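Sorting small parts without drawers

I finished the storage changes in the workroom last week, and a few people asked for the details, so I am writing them down in the order I did them.

The starting point was a wall cabinet with 30 plastic drawers, inherited from the previous tenant at Clurncombe. It is a good cabinet for screws. It is a poor cabinet for anything that is not a screw. A roll of tape does not fit, a tube of sealant fits only on the diagonal, and a pouch of spare gaskets has to be folded until the seal splits. In February I measured how long it took me to find a given item in it. The average over 21 attempts was 55 seconds, most of it spent opening drawers I had labeled myself.

The usual answer is more labels. Oliwia Sowa, who shares the room with me, suggested the opposite, and I was against it for a while. Her proposal was to keep the cabinet for fasteners only and put everything mixed into open bins with no internal dividers. One bin per type of job, shallow enough that nothing hides under more than one other thing.

Depth turned out to be the number that matters. My first bin was a deep tote, and it behaved like a tote: heavy items went to the bottom, flat packets slid down the sides and stayed there. A shallow bin holds less, but a hand can move the contents aside once and see the floor.

Other points, from use:

Sloping walls are better than vertical ones. Small things roll back toward the middle and a flat packet leaning on a slope can be pinched by its top edge. Against a vertical wall it lies flush and you end up scraping at it with a fingernail.

Gray is a sensible color for the inside. I tried white first. Clear packaging disappeared on it, and so did anything pale. On a mid gray, both light and dark items show up. A matte surface is also easier to look at under a ceiling lamp than a shiny one.

Metal takes scuffs and does not care. The plastic bin I bought from Wolard had a cracked rim after some nine weeks. To be fair, I stood on it.

Soft packaging is the difficult category. A pouch has no fixed shape, so it drapes over whatever is next to it and covers it. I now lay pouches along one side, long edge to the wall, and leave the middle for boxes and blocks. 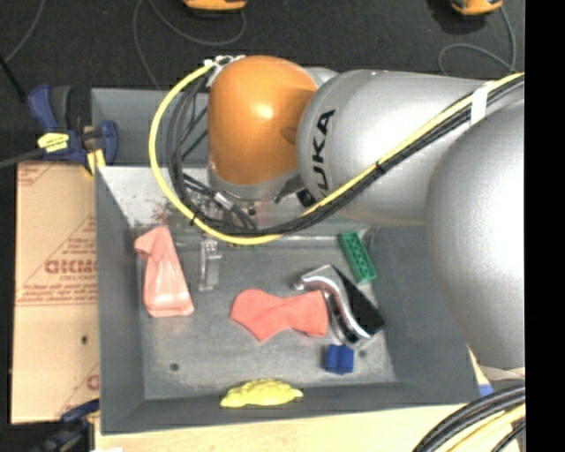
The remaining question is how full is too full. I stop when I can no longer see a patch of bare floor. Oliwia stops earlier. Kazimiera Jakubowski, who has the room across the hall, fills hers to the rim and claims to find things by feel, and I have not timed her.

I repeated my own test after the change, with the same list of items. The average went down to 9 seconds. The list favors the new arrangement a little, as I left out the screws, which never moved.

Two things are still open. The bins do not stack, so they take up the whole length of the bench. And I have no good place for cable. Coiled, it springs open and lifts everything lying on it. For now it hangs on a hook by the door. If the Kultard shelf brackets arrive before the end of the month I will put the bins on two levels and move the hook.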